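Blocs de couleur : la nouvelle série est prête

L'atelier Faltell a terminé en novembre la deuxième série de blocs en plastique destinée aux ludothèques du réseau. Elle compte 948 pièces, réparties en sachets, et remplace les anciens lots dont beaucoup étaient dépareillés. Les cubes et les cylindres restent au catalogue. Les étoiles et les prismes hexagonaux, demandés par plusieurs structures l'an dernier, s'y ajoutent.

Les blocs se posent sur n'importe quelle surface plane, mais une planche en bois reste ce que nous conseillons pour les jeux de tri : les couleurs s'y détachent bien et la planche se déplace d'une table à l'autre.

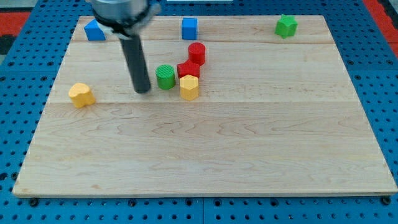 Blocs rouges, bleus, verts et jaunes sur une planche en érable clair.

Pour le tri, on peut commencer par la couleur, puis passer à la forme. Une étoile rouge et une étoile verte vont ensemble ou non selon la règle choisie — c'est souvent là que la discussion démarre chez les plus grands.

Les sachets sont à retirer au dépôt de Costhorpe, le mercredi de 14 h à 17 h 30. Merci de rapporter les anciens lots le même jour, même incomplets, dans leur boîte d'origine si vous l'avez encore. Les structures desservies par la tournée Durow seront livrées directement.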